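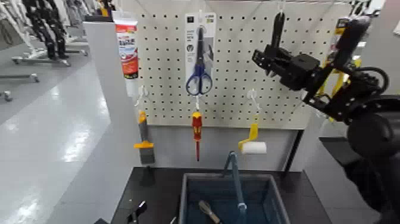

Figure 4. Hand tools on a white pegboard: scissors in their retail packaging, a screwdriver and a putty knife.

4. Small repairs and why they wait

4.1 What the diaries say about waiting

I went into the Nillcombe diaries expecting to write about skill. My plan, and the funding bid says so in black and white, was to find out which small household repairs people felt able to do and which ones they paid for. I still have plenty on that and it comes up in Section 5. But when I sat down with the full pile of 693 entries, the thing that kept jumping out at me was waiting. People wrote about dripping taps and sticking doors the way you might write about a cousin you keep meaning to ring. Of those entries, 351 mention a job that had already been put off at least once by the time the diarist picked up a pen, and I was fairly strict about what I let into that group (a vague "must get round to the bathroom" didn't count unless a particular fault was named).

So this section is about waiting. I should say straight away that I don't think of it as laziness, and I've tried to keep that word out of my coding altogether, though the diarists use it about themselves all the time. One woman in a top-floor flat wrote "lazy again" next to a loose cupboard hinge on an evening when she had done a full shift, cooked twice and sat up with a poorly child. I coded that entry under "time" and under "self-blame", and I'd happily argue with anyone who wanted it under something else.

4.2 Having the thing and having it to hand

The old way of asking about this, which you'll find in a good many household surveys, is to ask whether the home owns a hammer, a screwdriver, a drill and so on. I used a list like that myself at the first visit. It told me very little! Nearly every household could tick nearly every line, and the ones who ticked the most were no quicker at getting jobs done than the ones who ticked the fewest.

What seemed to matter a good deal more was where the tool lived and what had to be shifted to get at it. The diaries are full of this. The screwdriver is in the loft, and the loft ladder is behind the ironing board, and the ironing board has the clean washing on it, so the washing has to be put away first, and by then it's half past nine and you don't want to be banging about. I've started calling this a "chain", for want of anything cleverer, and when I read back through the put-off jobs I found chains of three or four steps all over the place. The repair at the end was often a matter of a few turns of a screw.

People who kept tools on show, on hooks or a pegboard or simply in a row on a windowsill, wrote shorter entries about repairs. Partly that's because the jobs were over sooner and there was less to say. I also think they'd stopped seeing the fetching as part of the job, so it didn't make it onto the page. That's a real nuisance for a diary study and I come back to it in 4.5.

Packaging deserves a mention too. Several diarists owned tools or fittings they had bought for one particular repair and had never taken off the card. A man with a draughty back door had the brush strip in its sleeve, leaning against the very door it was meant for, from the first week of his diary to the last. When I asked him about it he told me that opening it would mean he was doing it today. I've thought about that remark a lot. For him, as far as I can tell, buying the strip had settled something, and the door bothered him less afterwards even though the draught was just the same.

4.3 The trip to Bomero

Most people in Nillcombe buy this sort of thing at Bomero, the big shop out by the ring road, and trips there get a surprising amount of space in the diaries. They're almost never quick. They get joined up with other errands, and if the other errands fall through the trip falls through with them. Two households had no car and went by bus, with a change at the hospital, and for them a missing washer could easily cost an afternoon.

I had supposed that a trip to the shop would usually be followed by the repair. It was for some people. For others it was followed by a second trip, because the fitting was the wrong size, or by nothing at all for weeks. The wrong-size problem is worth dwelling on (plumbing is the worst for it, by miles). You often can't know what size you need until you've taken the old part off, and once the old part is off you can't use the sink. Diarists worked this out quite quickly and got wary. They'd rather have a tap that drips than no tap on a school night, and I can't say I blame them.

The small ironmonger's on the high street, which used to sell washers singly out of a drawer, closed the year before I began. I can't make any claims about what difference that made, having no diaries from before, but it is brought up again and again by older diarists, usually with the drawer.

4.4 Borrowing, and the Fang shelf

Fang is a café near the station, and it has a shelf of tools by the back wall that anybody can borrow from by writing in an exercise book. I hadn't known about it when I drew up the study. It came to me through the diaries, and I went along in May and had a look through the exercise book with the owner's blessing.

I'd assumed borrowing would be the fix for people who didn't own the right tool, and it was sometimes used like that. Much more often the borrowers had the same tool at home, and said as much in the diaries, quite cheerfully. What the café gave them was a date. If you've signed out a sealant gun and somebody else is down to have it after you, then the bath gets done. One diarist borrowed the same spirit level three times for three different shelves while owning, by her own account, "two or possibly three" of them in the garage.

There's an obvious tie here to the literature on deadlines and promises, which I've gone over in Section 2. I'd only add that the promise in this case was a very light one. There was no fine and no reminder. People brought things back late and said sorry over a coffee, and the shelf carried on.

4.5 Some worries about all this

The sample is small. I had 20 households, all in one town, and they kept going for 11 weeks, which is a long time to ask anybody to write about their skirting boards. A few got thin towards the end, and I can't tell whether fewer things were breaking or whether the pen was simply in the loft with everything else. Tenants are under-represented too, and where they do appear their waiting is often of another sort entirely: the landlord has been told, and told again, and they aren't allowed to touch it. I've kept those entries out of the counts in 4.1 and treated them separately in Section 6.

The entries were typed up in Plimora, which I chose mainly because our department already pays for it, and its tagging lets one entry sit under as many headings as you like. I used that freely. Someone tidier would have made firmer choices and ended up with cleaner tables. I did go back over the put-off jobs a second time after a gap of around a month, and the ones I changed my mind on were mostly cases where the diarist had changed theirs halfway down the page.

Then there's the effect of the diary itself. Quite a few people told me at the last visit that they'd fixed something purely so they could stop writing about it. I have no way of taking that back out of the results, and it probably means that left to themselves they would have waited longer than the figures suggest. The draughty door was not among the jobs done. I had a postcard from that household after the study closed, mostly about their holiday, and it didn't mention the door either way.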